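Piler wrist-view grasp set: README

Maintained by Nahom Lencho. Revised June 18, 2021. Please read the section on labels before you train anything on this.

What is in it

The set holds 2,557 short clips from a wrist camera, each paired with gripper commands and a success label. Of these, 1,063 are marked as successful grasps. Clips were collected on the Hilier bench setup and stored at full length, including the approach and the retreat. No overhead view was recorded.

Why it exists

The Sosard method claims that a policy can learn when to close the gripper from the wrist view alone, with no depth and no force reading. Ekow Sulemana and I wanted to check that claim on data we had gathered ourselves. We got a number close to the one we were hoping for, and then spent longer trying to break it than we had spent getting it. I now think a good part of the result comes from things other than vision.

The main worry is how little many of the frames contain. A pale background tells the policy almost nothing about distance, and the gripper hardware sits in the same part of the view whatever the arm is doing. A model that scores well on frames like these may be reading the clock – time since the clip began is a strong hint about when to close.

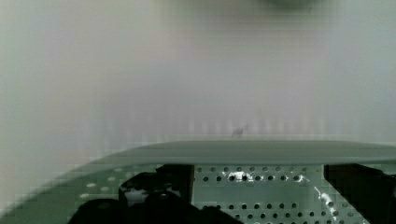

Wrist view, single frame. Pale, blurred background with one small dark speck right of center; perforated plate between the dark gripper parts at the bottom.

We tested this in a crude way. In 300 held-out clips we replaced every frame with the first frame of the same clip and left the timing alone. The drop in score was much smaller than it should have been for a method that is supposed to depend on sight. Shuffling the start times hurt it more. Neither test is conclusive, and I would not quote them as if they were.

Labels

Success was decided by a script that looks at finger position after closing. It can be fooled by a partial grasp. Ekow checked a sample by hand and disagreed with the script in 7 cases, all of them marked as successes. We left those labels as they were so that earlier results can be reproduced.

Known problems

Compression is visible in some frames, mostly as small blocks along edges. Do not treat those as texture.
Glare on the perforated plate can be the brightest thing in view. Crop or mask the lower part and report both scores.
The Tesfamariam split shares sessions between train and test. Use the session split instead.

Use

Fine for comparing timing baselines against image policies. I would not use it to claim that wrist vision is enough – we tried, and I don't believe our own number. If you publish on it, include a baseline that sees no images at all.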